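Acta de la reunión del Comité de Seguridad y Convivencia
Centro Educativo Herath, sala de profesores
Octubre. Empieza a las 17:10 (convocada a las 17:00)

Asisten: Agata Santoro (dirección, preside), Tharindu Dissanayake (jefatura de estudios), Malsha Akanda (orientación), Iresha Pramanik (familias), Ashraful Pramanik (mantenimiento y accesos; toma el acta).
Excusa: la representante del alumnado de 4.º, tiene examen.

Acta anterior: aprobada. Una corrección, donde ponía "puerta norte" era la puerta del patio pequeño.

1. Simulacro de confinamiento de septiembre

Tharindu resume. Aviso por megafonía a las 11:20. Todas las aulas cerradas en 5 minutos menos las dos del pasillo de música, donde no se oye el altavoz. Ya pasó en el simulacro del curso pasado y consta en acta. El gimnasio cerró bien pero el grupo se quedó a la vista desde la cristalera.

Malsha: varios alumnos de primero lo pasaron mal. No se les había avisado a todos, la tutoría previa se dio en tres grupos y en el cuarto no (baja de la tutora, el sustituto no tenía el guion). Pide que el guion esté en la carpeta de sustituciones y no solo en el correo.

Iresha: a las familias les llegó el mensaje de "actividad finalizada" antes que el de "hoy hay simulacro". Recibió llamadas toda la mañana. Una madre se presentó en la puerta. Pide disculpa por escrito. Agata de acuerdo, la redacta ella.

Se discute si avisar de la hora exacta. Tharindu en contra, si se avisa no se mide nada. Malsha: avisar del día sí, de la hora no. Se aprueba así.

Acuerdos:
- Altavoz nuevo en el pasillo de música. Ashraful pide precio.
- Vinilo opaco en la cristalera del gimnasio, hasta media altura.
- Guion de tutoría impreso en la carpeta de sustituciones.
- Próximo simulacro en febrero. Aviso del día a familias y personal con una semana.

2. Accesos y control de visitas

Ashraful informa. La puerta principal cierra bien desde que se cambió el muelle. La del patio pequeño sigue quedándose abierta en el recreo, alguien pone una piedra. Se retira la piedra y aparece otra. Tharindu hablará con los grupos que salen por ahí.

Registro de visitas: en septiembre, 64 entradas apuntadas, de ellas 19 sin hora de salida. No sirve para saber quien está dentro si hay que evacuar. Conserjería dice que a las 14:00 se junta todo y no da tiempo.

Presupuestos recibidos para el registro: Vikley (tableta en la entrada y pegatina impresa) y Traker (tarjetas numeradas, se entregan y se devuelven). Vikley cobra cuota al mes. Traker, 300 euros pago único con las tarjetas incluidas. Agata prefiere Traker por sencillo. Malsha pregunta por los datos personales, quién los guarda y cuánto tiempo. Nadie lo sabe. Se pregunta a las dos empresas antes de decidir.

Iresha pide que las familias que colaboran en biblioteca no tengan que registrarse cada vez. Tharindu no lo ve, o se registra todo el mundo o no vale. Debate largo. Queda pendiente.

Acuerdos:
- Pedir por escrito a Vikley y Traker las condiciones de datos.
- Mientras tanto, hoja en papel con columna de salida en rojo.

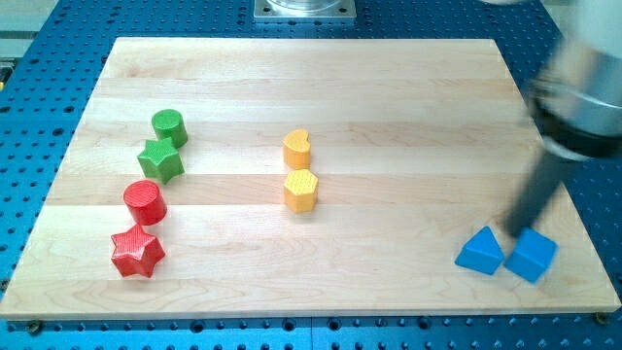

3. Protocolo de amenazas y rumores

Caso de la primera semana de curso: captura de pantalla que circuló por grupos de alumnos de tercero, con una frase que parecía anunciar algo en el centro. Se avisó a la policía local la misma tarde. Resultó ser una captura vieja de otro sitio. Aun así al día siguiente faltó bastante gente en tercero.

Malsha: lo que falló fue el tiempo. El alumno que la recibió lo dijo en casa por la noche, la familia escribió al tutor, el tutor lo leyó por la mañana. Hace falta una vía única. Propone un teléfono atendido por el equipo directivo, también fuera de horario, por turnos.

Agata: por turnos vale, pero con un límite escrito de para qué es. Si no, acaban llamando por el comedor.

Tharindu recuerda que ante una amenaza concreta se llama primero al 112 y después al centro. Que se ponga así, en grande, en la circular.

Iresha pregunta qué se dice a las familias mientras se comprueba. Se acuerda un texto corto, sin detalles ni nombres, y que solo lo mande dirección. Los delegados de clase que no reenvíen nada por su cuenta.

Malsha pide ademas que se siga con el alumno que avisó, ha tenido comentarios de compañeros. Ya tiene cita con ella.

Acuerdos:
- Teléfono único, prueba hasta diciembre. Turnos: Agata, Tharindu.
- Circular con los pasos. Borrador de Malsha, revisa Iresha.
- Charla para tercero y cuarto sobre reenviar capturas. Fecha por ver.

4. Formación del personal

La empresa Jikel ofrece taller de primeros auxilios y control de hemorragias, dos tardes, en el centro. Agata quiere que vaya al menos una persona por pasillo y planta. Conserjería y cocina también, el año pasado se quedaron fuera. Falta saber si cuenta como horas de formación. Tharindu lo consulta.

Botiquines: el de laboratorio está incompleto. Ashraful lo repone esta semana.

5. Ruegos y preguntas

Iresha: la farola de la parada del autobús sigue apagada. Se reclama otra vez al ayuntamiento.
Malsha: que las reuniones no coincidan con las evaluaciones.
Ashraful: faltan por devolver dos copias de la llave del almacén. Que quien las tenga las deje en conserjería, sin preguntas.

Próxima reunión: noviembre, misma hora, en la biblioteca si está libre.

Se levanta la sesión a las 18:50.

Ashraful Pramanik, secretario
V.º B.º Agata Santoro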